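Memmont Community Help
Home > Household and Storage > Baskets and Trays

Cleaning and keeping a dark woven basket on a pale table

Posted by Dallell Activity Room

We keep a rectangular dark brown basket on a pale table in our activity room, where it holds a ball between sessions. The weave is close and gathers dust, particularly beneath the rolled rim. The table is wiped every evening at 7, and we would prefer that the basket did not mark it.
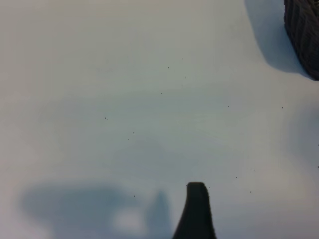

The table has a smooth, matt finish and we do not wish to cover it with a cloth. We should be grateful for advice on two matters: how the basket ought to be cleaned when we do not know whether it is natural wicker or a synthetic weave, and whether felt pads would hold on a woven base.

Posted by Rawashdeh Housekeeping

Where the material is uncertain, please treat it as natural. Remove the contents, turn the basket over and tap the base gently. Work along the rows with a soft, dry brush, then repeat the process inside.
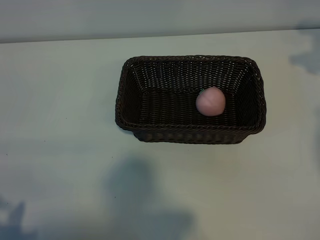 The corners and the underside of the braided border need the most attention. A barely damp cloth may follow, but the basket should not be soaked. Leave it upside down on a rack until it is fully dry – overnight is usually sufficient.

Adhesive pads seldom hold on a weave. We stitch 3 small felt squares to each long side of the base, using dark thread.

Posted by Mosard Stores

We use the vacuum cleaner with the brush attachment. It takes less time. Pads fell off ours within 10 days, so we agree with the above regarding stitching.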